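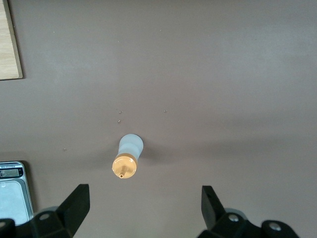

Ismail Kettani told me last week that any little squeeze bottle with a nozzle can be refilled forever if you rinse it well, and I have my doubts. So I'm asking people who have done it for longer than I have.

Are small white plastic bottles with the orange nozzle cap worth keeping?

Posted by Nabila Ghoneim, March 7, 2024

I mean the small milky ones with a wide cap and a short pointed tip with a tiny hole in it. I have a drawer full from old craft kits and I'd like to put thinned wood glue in them, maybe sewing machine oil in a couple. Every page I read says "just wash and reuse" and not one of them says how you get dried glue out of a hole that size. I also don't trust the caps. I had one leak over a shelf in July and the person who sold me the kit swore it was tight. Drarnden sells new empties at 16 to a pack, so I'm not desperate to save these, but I hate throwing out something that might be fine.

Sherif Younis

Depends what was in them, and if you don't know, I'd stop right there. Plastic like that can hold on to smell and residue. For glue I wouldn't care much. For oil I'd care a little. For anything that goes on skin or near food, no, and I don't believe people who say hot water fixes it.

For the hole: take the cap off, soak it overnight in warm soapy water, then push a pin through from the inside. Going in from the outside only packs the plug tighter. If the pin won't go after two tries, toss the cap. You can make the hole bigger with a hot needle, but then it dribbles and you're worse off than before.

Test every one before you fill it. Water in, cap on, lay it on its side on a paper towel and leave it till morning. Standing it up proves nothing. Most of the ones I've kept passed, but I've had a few look perfect and leave a ring on the towel, usually where the cap meets the neck.

Ehab Tahiri

just buy new ones

Maëlys Lefèvre

I agree with Sherif on the side test but not on the overnight soak, which did nothing for my wood glue. White vinegar softened it enough to pick out. It took two days, so ask yourself how much you want the bottle.

Skip the oil. I tried it in one and the outside was always a bit greasy no matter how hard I screwed the cap down. Maybe mine was a bad one, but I wouldn't leave it on anything you like. And put a label on. They look the same once they're full, whatever you think you'll remember.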